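Can a robot put the shopping away yet?

Ching-wen Tsang, Nelbridge newsletter, September 30, 2025

Readers keep asking us the same thing after every piece we run on home robots. When can I have one that does the kitchen? Mabli Gwynne asked it again at the members' evening in September, and she wanted a straight answer, so I have tried to write one.

The short answer is that two-armed machines can now do a fair number of small kitchen jobs, slowly, in a room set up for them. Picking up fruit and vegetables and putting them in a bowl is one of the standard ones. It sounds like nothing. A four-year-old can do it while talking about something else. But an onion rolls, a pear is fat at one end and thin at the other, and a strawberry would be jam if you held it as firmly as you hold a potato. Most groups start with plastic fruit for that reason, and move on to the real thing when they are tired of the plastic.
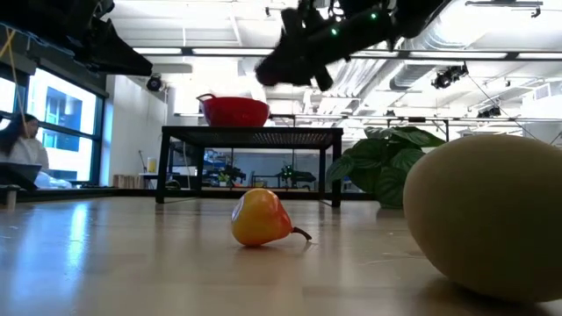 Two arms, a pear and a red colander up on the black stand.

The colander matters more than you might think. Put a bowl flat on the worktop and the arm has only to clear the rim. Stand it up on something and the arm has to lift higher, reach over the edge and let go at the right moment, without knocking the bowl on the way back. Plenty of the failures I have watched came at this stage, after the hard part was supposedly over. The fruit was held well, and then a finger caught the rim.

Eirlys Powell ran our own small trial with the Murau arms earlier this year, and I have her notes in front of me. Over 152 attempts at moving one item from table to bowl, the arms dropped or missed the item 17 times. That is better than I would have guessed. She also timed a full clear-up of seven items, and it took nine minutes. By hand she did the same job in well under one. She adds that the arms got worse when she moved a lamp, and better again when she moved it back.

That last note is the one I would point Mabli to. A kitchen is never the same two days running. The light changes, somebody leaves a mug where the chopping board was, and the bananas are in a carrier bag. A machine that has learned one table can be quite lost at the next, and the person who has to put it right will be you. 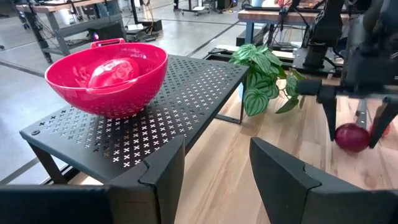

Shop floors are a bit further along, mainly through being more boring. Edivaldo Quintana spent part of the summer with a packing firm in Mendoza that handles onions and garlic. The firm uses single arms to take damaged onions off a belt. The belt runs at a steady speed, the lights are fixed overhead, and the onions arrive in one layer. Under those conditions the arms keep up. He asked the shift lead what happened when a crate was tipped in by mistake and the onions came down in a heap. They stop the belt, she told him, and two people sort it out by hand.

The Stakberg project is trying to close some of that gap. It collects examples of the same chore from many different rooms, with different tables, bowls and clutter, in the hope that a machine trained on all of them will cope with a room it has never met. I think this is the right way to go about it. I also think it will be slow. Each example has to be made by somebody, and the dull ones are needed as much as the interesting ones.

Cost is the other half of the question. A pair of arms good enough for this sort of work is still priced for laboratories and factories, and that is before you have found anywhere to put them. They want a solid bench and clear space on all sides. My own kitchen has neither. There is also the matter of washing. Arms that handle raw chicken have to be cleaned afterwards – properly, down in the joints – and I have yet to see a design for the home that makes this easy.

So my answer to Mabli is no, for now. If you want help with the shopping, the dishwasher and the delivery van are still doing more for you than any robot on sale.

Tegwen Llewellyn is putting together a piece on laundry for the next issue, and would like to hear from anyone who has seen a machine fold a fitted sheet. Write to her at the usual Nelbridge address.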